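**Wornelby Tool Library puts 372 household items on open shelves this July**

*For release any time. Feel free to cut it down; we tried.* 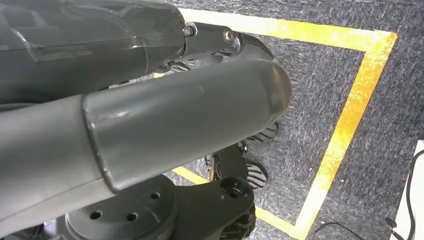 WORNELBY – The Wornelby Tool Library will open its workroom on Skeren Street to the public every Tuesday evening in July, ending a long tradition of people knocking on the window and pointing at things.

Residents will be able to walk in, look over the shelves, and borrow from a stock of 372 household and repair items. The list runs from stepladders and socket sets to a carpet stretcher that has left the building once since it was donated. A bench at the back of the room has been set aside for small repairs, with hand tools, a vise, and a drawer of fasteners sorted by size. The sorting took most of the spring and ended one friendship, now mended.

"People assume we have hammers, and we do have hammers," said Shaimaa Nasr, who runs the library. "What they really come in for is one bolt. They've got a chair with a wobble, they've lost a hex nut down the heating vent, and the store will only sell them a bag of fifty. We'll give you the one. We'd be glad if you took two."

The fastener drawer has its own rules, posted on the front. Metric goes on the left. Anything that can't be identified goes in the coffee can. Anyone who finds a match for something in the coffee can is asked to tell the person at the desk, who will make an appropriate amount of noise.

Membership costs $5 a month and covers any number of loans, with a limit of one large item per household at a time. The limit was introduced after a busy weekend in Wostbridge involving both tile saws. Members may keep most items for a week. Late items earn a phone call from Rostislav Beneš, whose calls are polite and very long.

The opening follows a winter of work on the room itself. The old shelving, inherited from the Chávez shoe store next door, leaned noticeably toward the street and has been replaced with units that stand up straight on their own. There are new lights over the repair bench, so that screws dropped on the floor can now be looked for in comfort. The door still sticks. Push near the bottom.

Dela Kpodo will lead a beginner session at the bench each week, starting at 6:30 p.m. Planned subjects include tightening what is loose, loosening what is stuck, and telling in advance which of the two you are dealing with. Later sessions will cover lamp cords and squeaky hinges. Bring the broken thing if you can carry it. If you can't, bring a photo and the measurements, preferably in the same units.

"I had a man last year describe a screw to me over the phone for twenty minutes," Kpodo said. "It was a nail."

The library currently has 172 members and would like more, particularly anyone who owns the instructions to the pressure washer. Donations of clean, working tools are welcome during opening hours. Paint cans, mattresses, and exercise bikes are not, and the person who keeps leaving the exercise bike is asked to come and get it.

**Where:** Wornelby Tool Library, 89 Skeren Street, side entrance

**When:** Tuesdays in July, 5:30 to 8:30 p.m.

**Cost:** Free to look around; $5 a month to borrow

**Press contact:** Kaede Sugawara, at the front desk during opening hours. Please ask for Kaede by name, or you will be given a tour.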